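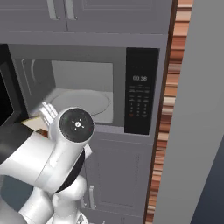
**To:** Halesmont Foundation, Community Sport Program
**From:** Kendar Youth Hockey Association
**Date:** 14 January 2019
**Subject:** Progress report, first half of the grant period

## 1. Summary

The Association received the first installment of the Halesmont grant in October and began work under all four headings of the agreement. Two are on schedule, one is ahead, and one - the goaltender development clinics - is behind. The Association requests no change to the total award but does ask for approval to move part of the coaching budget between lines, as set out in section 6.

## 2. Ice time

The agreement called for additional weekly ice at the Plirko Arena for players under 12. The contract with the arena was signed before the season opened, and the new sessions have run on Saturday mornings and Wednesday evenings. Around 600 player visits were recorded at these sessions by the end of the reporting period. A visit is one player signed in for one session, so regular players are counted each time they attend.

Two Wednesday sessions were lost when the arena's compressor was out of service. The arena has credited both to our account and they will be used in the spring, after the league playoffs, when late slots become available.

Attendance on Wednesdays is lower than on Saturdays. Parents from the Nakpan side of the district report that the 5:30 p.m. start is difficult to reach after work. The arena has offered a later start from February and the Association has accepted it on a trial basis.

## 3. Equipment library

The library lends full sets of skates, helmets, gloves and pads for the season against a signed form and no deposit. It is the part of the project that is ahead of plan. The target for the first half was 15 complete sets on loan, and 19 are now out. Demand for junior skates in the smaller sizes exceeded the stock purchased, and several families are on a waiting list for those sizes only.

Helmets were checked for certification dates before issue. Those that had expired, or would expire before the end of the season, were withdrawn and not lent. Replacements were bought from the equipment line, which remains within budget. Skate sharpening was not included in the original proposal. It has been paid for out of the Association's own funds and will continue to be.

## 4. Coaching

The proposal committed the Association to putting 18 coaches through the entry-level certification course before the end of the grant period. The first course was held over two weekends and was fully subscribed. The second is booked for March. Background screening has been completed for every coach who is currently on the ice with players.

Feedback forms from the first course were generally favorable. The on-ice portion was rated higher than the classroom portion, and a number of participants asked for more material on planning a practice for mixed ability groups. The instructor has agreed to include this in March.

## 5. Goaltender clinics

The clinics have not yet started. The instructor engaged in the fall withdrew for reasons unrelated to the project, and a replacement with suitable experience of younger players was not found until December. Terms have now been agreed, and the first clinic is planned for the last week of February. The remaining clinics will follow at two-week intervals at the Plirko Arena.

The delay means that the full series will end close to the end of the grant period. The Association considers this workable, but there is little room for further cancellations. Goaltenders will be invited from all Kendar and Nakpan teams, including the girls' program, and their team coaches will be asked to attend at least one session so that the drills can be carried into regular practices.

## 6. Budget

Spending on ice time and equipment is in line with the approved budget. Coaching is underspent, as the first course cost less than estimated once the school district made a classroom available without charge. The clinic line is unspent, and the replacement instructor's fee is higher than the one originally quoted.

The Association asks the Foundation to approve a transfer from the coaching line to the clinic line to cover the difference. The second certification course would not be affected. A revised budget table and copies of invoices are attached as Annex A.

## 7. Plans for the second half

- Later Wednesday start from February, with attendance reviewed after four weeks
- Goaltender clinics from the last week of February
- Second coaching course in March
- Purchase of additional small-size skates from the remaining equipment funds
- Return and inspection of all loaned equipment at the end of the season
- Survey of families, in English and Spanish, before the final report

The Association would be grateful for a decision on the budget transfer before the end of January, when the instructor's contract is due for signature.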